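Club Notes: Fight Night Is Back at Holelville

We've got a card! After months of phone calls, two fallen-through opponents and one very long argument over glove sizes, the Storkine Gym amateur boxing show is on for 16th May at the Holelville sports hall, and I could not be more excited about the matchups.

Top of the bill is Marianna Wieczorek against Haf Humphreys, which half of you have been asking for since they sparred in January. If you were in the gym that night you'll remember it (the bell went and neither of them wanted to stop). Marianna has the longer reach and loves to work behind her jab. Haf comes forward from the first second, goes to the body and doesn't seem to get tired. They'll box 3 rounds like everyone else on the card, and I wish it were more!
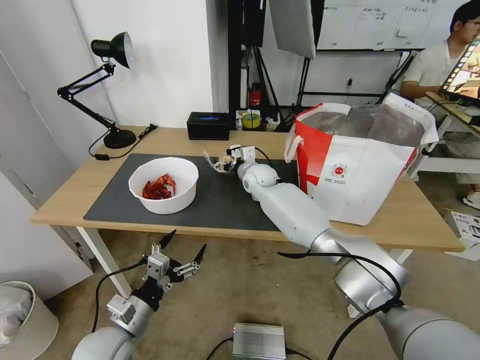

Crayfish in a white bowl.

Fredy Benavides is also back after a long layoff with his shoulder. He has been doing his roadwork up the Listiton hill before work, and his footwork looks sharper than it did before he got hurt. His coach, Renata Urbańczyk, has had him moving to his left all spring so he stops walking onto right hands, and you can really see it paying off on the pads. He's matched with a tall southpaw from the Listiton club who has won his last two, so it's no soft return.

And then there's Sille Þórarinsdóttir, making her debut at welterweight. She came to us from judo and spent her first weeks trying to grab hold of people, but what a left hook! Please make some noise for her. A first walk to the ring feels like a mile, and hearing a few friendly voices helps a lot.

There are 14 bouts in all, with a break after the seventh. Doors open an hour before the first bell. We have 200 seats, and the ringside rows went fast last time, so talk to Renata at the front desk if you want a particular spot. Kids under twelve get in free with a grown-up.

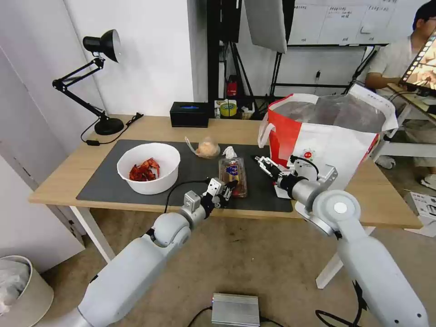

Gym News

Wednesday-style hard sparring is off until after the show for anyone on the card. Pads, bags and light technical work only, please, and headgear on even for the light stuff. Renata will be watching!

The new heavy bag is up in the far corner, next to the old Wong bag with the tape around its middle. It's firm, so wrap your hands properly and start easy. The speed bag swivel has been fixed too, and it no longer squeaks.

Boxers, bring your medical books to your next session so Renata can check them before the weigh-in. We lost a bout last year over a missing stamp and it broke my heart. Anyone who can lend a hand setting up the ring, we start in the morning, and the heavy end of the job is carrying the boards in from the van. Sign the sheet by the lockers.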